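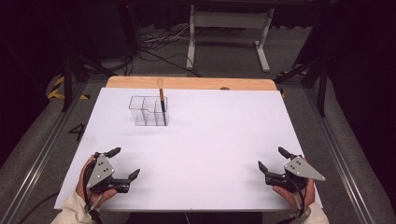 Clear desk organizer: my one brush keeps leaning. Any fixes?

Okay so I got one of those see-through organizers with three compartments for my white work table, and I love it! But I only keep one brush in it (wood handle, little rounded head) and it flops over every time I bump the table. I've got 78 saved tabs on this and no answer. Do I need a different holder?

Ifeanyi in Sidmont

2 answers

Kylie Tomoana
Keep the holder! Mine's a clear one too, and anything skinny is going to lean when it has a whole compartment to itself.
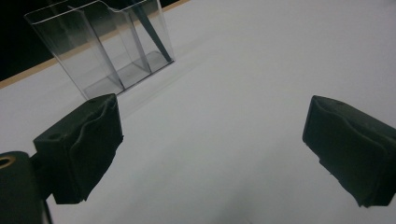 Photo: Kylie Tomoana

I'd cut a strip of shelf liner to fit the bottom and wedge a bit of foam in the corner, and that should keep it put. Or put more stuff in with it, lol. Wipe the bottom while you're in there, clear plastic shows every smudge.
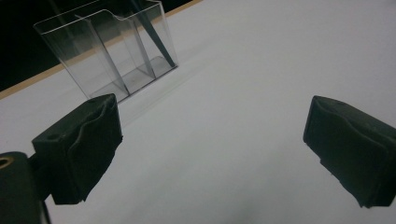
Clear holder, one slim stick leaning in the end section

Dimberg_78
just get a mug. I paid 100 for a fancy organizer once and it's in the garage

Ifeanyi Ibrahim (asker)
Foam it is, thanks Kylie!! Will try tonight.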